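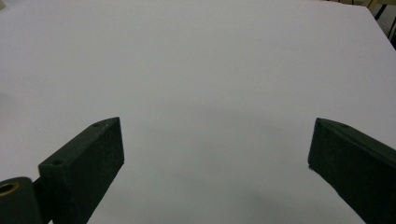
A white tabletop in the Ingate workroom.

New tabletops in the workroom

The old worktables at Ingate have new tops. The work was finished in August, and all of the tables are back in their usual places. Anyone who used the room over the summer will remember the brown tops with the burn marks and the raised seam down the middle. Those have gone. The new ones are matte white and smooth, with no seam.

The frames and legs are the same ones as before. They were tightened, and the two tables by the sink got new feet so they no longer rock. The total cost, including delivery from Maltier and the disposal of the old tops, was $619. That came out of the equipment line in this year's budget, and there will be no extra charge to members.

Why white

Members were asked in the spring what they wanted. Most of the answers had to do with light. The brown tops made it hard to see dark thread, pencil lines and small screws, and people working in the evening were bringing their own lamps. A few members asked for a gray top that would hide stains better. We looked at a gray sample from Maltier and it was nice enough, but it had a shine to it under the ceiling lights. The matte white did not.

White shows marks, and there will be marks. Please don't worry about small ones. A worktable is supposed to be worked on. What we would like to avoid is the kind of damage that ended the last set, most of which came from hot glue guns, soldering irons and craft knives used straight on the surface.

Looking after the tops

Use a cutting mat for any knife work. There are mats in the wide drawer under the window, in both sizes. Put them back flat, as they curl if they are stood on end.

Put a heat pad or a tile under anything hot. The tiles are on the shelf next to the extension cords. Coffee mugs are fine, but please use a coaster if you are staying a while.

For glue, paint and varnish, cover the area with kraft paper first. The roll is on the wall bracket. Tear off what you need and put the used sheet in the trash, even if it looks clean enough for the next person. Dried glue on the underside has already stuck one sheet to a table.

Wipe the top down at the end of your session with a damp cloth and a little dish soap. No scouring pads, no bleach and no acetone. The supplier was clear that acetone will dull the finish, and a dull patch can't be polished out. If you get permanent marker on it, try rubbing alcohol on a soft rag. If that doesn't work, leave it and write it in the book.

Clamps need a scrap of wood or felt on both sides. The edges are the part most likely to chip. A box of offcuts is kept by the door for this.

Moving the tables

The new tops are heavier than the old ones. A full table now weighs 131 pounds, so it takes two people to move one, and three if you are taking it through the double doors. Lift it by the frame. Do not drag it, and do not lift by the overhang.

If you move tables for a class, return them to the layout shown on the wall plan. Leave a clear path to the back exit at all times.

Booking

Tables can be booked in 90 minute slots, the same as before. The Mrema quilting group keeps its regular Friday time at the two long tables. The Illa model builders have moved to the evening and will be using the tables closest to the sink.

Old tops

One of the old brown tops was kept and cut down for use as a painting board. It is leaning behind the supply cabinet and anyone may use it. The other pieces have been hauled away, so please stop leaving notes asking for them.

Still to do: the stools. Several have loose seats and one has a split rung. If you find a bad one, tie a strip of red tape to it and set it in the hall. We are getting a price for repairs and will report on it in the next issue.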